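3.2 Gloves and other paired items

Gloves were the hardest category for households to keep in order. Of the 40 homes in the study, 14 had no fixed place for them at all, and they turned up in coat pockets, on radiators, in kitchen drawers and in the car. Where a basket or shelf was set aside, it was usually shared with scarves and hats, and single gloves sank to the bottom.

We recorded each glove by colour, by fabric and by whether its partner was found on the same visit. Fabric mattered more than we had expected when we drew up the form in September. Knitted gloves were often folded into each other like socks and stayed in pairs. Gloves in a suede-like or mesh fabric (Figure 2) were seldom folded together, and most households laid them flat or dropped them in loose. 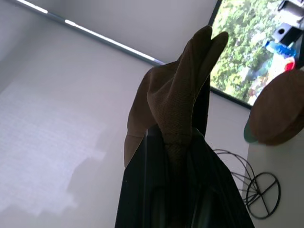 Figure 2. Brown glove with a textured surface, fingers upward. The fabric gathers at the wrist.

Svitlana Ivanyshyn told us that folding one glove into the other stretched the cuff, and that she would sooner lose a glove now and then than wear a pair that let the snow in. She clipped hers together with a clothes peg instead. Two other households used pegs, and one had sewn a loop inside each cuff so that a pair could hang from one hook.

Single gloves were rarely thrown out. Most people kept them for at least one winter in case the other came back, and a few kept them for gardening or for clearing the windshield. These were counted as stored items if they had a place of their own and as stray items if they did not. The coding was done by Yurchenko and checked by Zhuravel, and disagreements were settled by going back to the visit notes.

Children's gloves were left out of the totals in this section. Many were joined by a cord through the sleeves and were never stored apart from the coat.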